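Declercq to Move Metal Stamping Work Into Former Tronirmont Plant

Declercq, the family-owned maker of stamped brackets and electrical enclosures, will move its press line into the former Tronirmont building in Lurnus, the company told employees in September. The move will bring 179 jobs under one roof.

The company now runs two shops on opposite sides of town. Stamping and welding are done at the older site on the river, and finishing, packing and shipping are handled in a leased building near the rail yard. Parts are trucked between the two several times a day.

"We have been paying to drive our own parts across town for years," said Eleni Angelovski, president of the company. "The Tronirmont building has the floor for the heavy presses and enough dock doors for shipping, so we can stop doing that."

Tronirmont made commercial boilers at the plant until it closed its Lurnus operations. The building has been used for storage. Declercq signed a purchase agreement over the summer after an inspection of the roof and the crane rails, both of which will need repairs before equipment can be moved in.

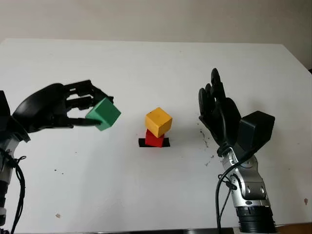
The first presses are scheduled to be moved in the spring, beginning with the smaller machines. A 457-ton press, the largest the company owns, will go last and will need a new foundation. Angelovski said the company plans to build up stock ahead of each stage so that customers do not see late orders.

Riet Vandenberghe, the plant manager, will oversee the move. She joined Declercq as a die setter and has run the river shop for the past five years. Her team is now marking out the new floor and deciding which of the older machines are worth keeping. Two shears and a brake press will be sold.

Employees will keep their current pay rates and seniority. Shift hours will stay the same, with first shift starting at 6 a.m. The company expects to hire tool and die makers once the line is running, and it will keep its apprentice program with the technical school in Nernodance.

The river shop will be put up for sale after the last press is out. The lease on the finishing building will be allowed to run out. Declercq did not give a price for the Tronirmont property.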